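Home | Shop Talk | Cells | Contact

I caught up with Mistudwood's cell tech on Monday, coffee in hand, to ask how she keeps the Zokamano gripper happy. "Fingers first," she told me. "I check the gap every 200 picks - 41 millimeters, tips matching."

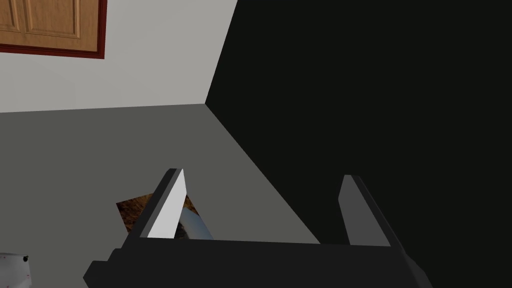 The two fingers in the simulated room, with the gap between them.

She tries every change in simulation before touching the real one. "Wieser sent us 2 spare fingers and I'd like to keep them spare!" And the base bolts? "Snug, then I walk away."

Related
Greasing day at Trudenbridge
Cable wear, part 2

Contact | Back to top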